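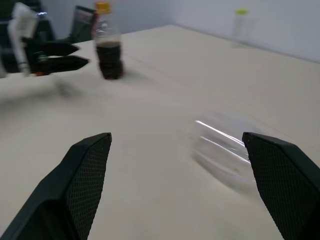 Bottles on the cream table, one of them having a lie down

Hello again, and welcome to the bottle page! I've finally sat down with a cup of tea to write up the news from the back room at Ikgate.

The one lying on its side is clear plastic and has come out as a blur of white streaks, which I rather like. Clear bottles are the ones we're always short of. They're best for the bird feeders and for little cloches over the lettuces, so please keep them coming – rinsed, and with the labels off if you can bear it.

The upright one with the orangey-yellow cap has some dark brown drink in the bottom. Cola, if you asked me, but Anong says soy sauce and we've left it at that. Do tip out whatever's left before you bring yours along! My car boot smelled like a chip shop for most of March.

Right at the back near the wall there's a small bottle with a lime-green cap. I love that green. Angharad is collecting caps for her mosaic and wants anything bright, greens and oranges most of all. She's after small ones for the edges (the big milk tops she has plenty of, thank you).

The pale tabletop is the one we always use, as it wipes down nicely and shows up any drips. If you're cutting, use a board – Prodromos has two spare and he'll lend you the good scissors if you ask.

Next time we're making self-watering planters. You'll want a bottle with straight sides, a bit of old cotton string and a handful of compost in a bag. There's room for 12 of us round the tables, or 13 if somebody doesn't mind the wobbly stool. It's a pound towards the tea, and Ida is bringing her seed cake again, hurrah!

More pictures to follow when Glenys finds her cable.

Page last updated 25/08/2019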